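4.2 Wear of coated surfaces in open storage bins

The second group of surfaces in our study are the inner walls of open metal bins. They were included because the literature on protective coatings is concerned mostly with outdoor structures, such as bridges, railings and tanks, where the coating is damaged by weather. Indoors the weather plays a small part. The coating is damaged by contact, and contact is not distributed evenly. A wall which is touched every day at one height and never at another will age as two different walls, although it was painted in one operation and from one tin.

We surveyed 190 walls in two buildings, the Barlow store and the former Pemerex works. For each wall we recorded the height of the lowest undamaged coating, the direction of the longest scratches and the presence or absence of exposed metal. The height was measured from the floor of the bin with a steel rule, at the two ends and in the middle. Where the three readings differed by more than 19 mm, the wall was measured a second time by another person, and the mean of both sets was taken. Walls that had been repainted by hand were left out, as we could not establish how many layers they carried.
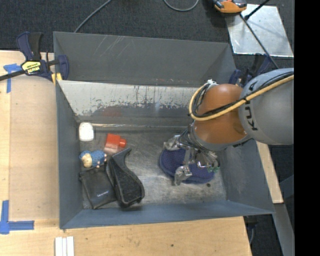

Figure 6. Interior of an open metal bin with sloping sides.

The usual way to report such damage is a single percentage of lost coating for the whole wall. Ramasamy's scheme, which we used in our earlier work, follows this practice and gives one grade per surface. We found it too coarse for the present purpose. On the whitish panel in Figure 6 the wear and chipping lie along the lower half, with ragged dark patches and bare grey metal showing, and one percentage for the entire panel would hide this. We therefore divided each wall into a lower and an upper band of equal height and graded them separately. The grades run from 0 (coating complete) to 5 (coating absent), and half grades were not permitted.

The difference between the two bands was larger than we expected. In the Barlow store the lower band received the higher grade on most walls, and in no case was the upper band graded more than one step above the lower one. At Pemerex the pattern was similar but weaker. We think that this comes from the habit, confirmed to us by the former storekeeper, of filling the bins there nearly to the rim, so that the contents rubbed along the full height of the wall.

Scratch direction proved more difficult to interpret. Vertical scratches were expected from objects sliding down the slope, and diagonal ones from objects dragged out by one corner. In practice many walls carried both, and the order in which they were made could not be read from the surface. The scratch data are given in the appendix but they are not used in the model.

Discolouration was noted separately from loss of coating. A reddish mark may be rust, but it may also be transferred paint or a residue of the goods, and without a sample we did not assign a cause. Jolanta Wilczyńska took samples from the Pemerex walls in March, and her results will be reported elsewhere. In the following section the band grades are compared with the thickness readings obtained with the Flirkanik gauge.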